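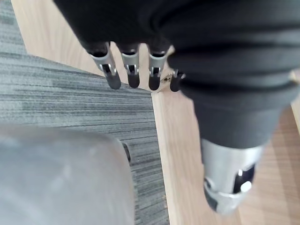 Kernberg Rain Registers, version 2

This repository contains daily rainfall values which were typed by hand from the paper registers of the Kernberg valley. The registers were kept by private observers, mostly farmers and school teachers, who read a simple gauge every morning and wrote the amount in a notebook. The data cover roughly 70 years, but not every station was active for the whole time. Please read the section on known problems before you compute any totals.

Last change of this file: Oct 15, 2018

What is in the folders

stations.csv: one line per station, with the name, the altitude, the type of gauge and the first and last day of observation. There are 16 stations. The longest series are Ocampo Mill and Cekard Upper Farm.

daily/: one file per station. The file name is the short name of the station in small letters.

remarks/: the words which the observers wrote in the margin, in the original spelling. Many of them are about hail, broken gauges or the hay.

scripts/: the checking scripts. They need the Tralari package, which must be installed separately.

Columns in the daily files

date: the day on which the gauge was read. The rain has fallen in the time since the reading of the day before.
amount: in millimeters, with one decimal. A point is used as the decimal sign, also where the observer wrote a comma.
flag: a letter, explained below. Empty means that the value was read without difficulty.
page: the page in the register, so that a doubtful value can be found again.

Flags

u: the handwriting is unclear and we chose the more probable reading.
s: the amount is a sum over several days, written on the last of them.
t: trace. The observer wrote "drops" or a similar word, and the amount is set to zero.
m: missing. The amount field is empty. Please do not replace it with zero.

How the values were typed

Each page was typed by two persons, who did not see the work of each other. A script compared both files and printed a list of differences. These were decided with the paper page on the table and never from memory. When no decision was possible, the value received the flag u. The monthly totals of the observers were typed too, but only for control. Where their total is different from ours, we left the daily values as they are, and the difference is noted in remarks/.

The paper registers

The loose pages are kept in binders in an office cabinet, sorted by station and then by year. Each page keeps its number even when it was found in the wrong place. Bound notebooks are in a separate box and have no page numbers, so for these stations the page column contains the month.

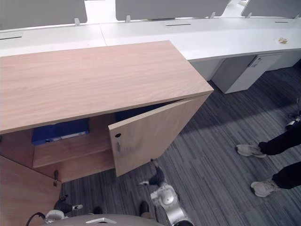 Known problems

Snow was not treated in the same way everywhere. At Ocampo Mill it was melted and measured. At Cekard Upper Farm the observer estimated the water from the depth of the snow, and in December his values are often round numbers.

The gauge at Cekard was moved behind the barn after a storm. The date of the move is not known to us. A small step in the yearly totals is possible, and we did not correct it.

Some observers did not read the gauge on holidays and forgot to mark the next value as a sum. If you find a long dry period which ends with a very large amount, please look in remarks/ first.

Changes from the first version

The flag t is new. Before, traces were mixed with real zeros.
The station file now has the type of gauge.
Several pages of Ocampo Mill were assigned to the wrong year. They are corrected.

Use and citation

You may use the data freely, also for commercial work, if you name the source as "Kernberg Rain Registers" together with the version. If you find an error, please open an issue with the station, the date and the page. Corrections without a page number take much longer to check.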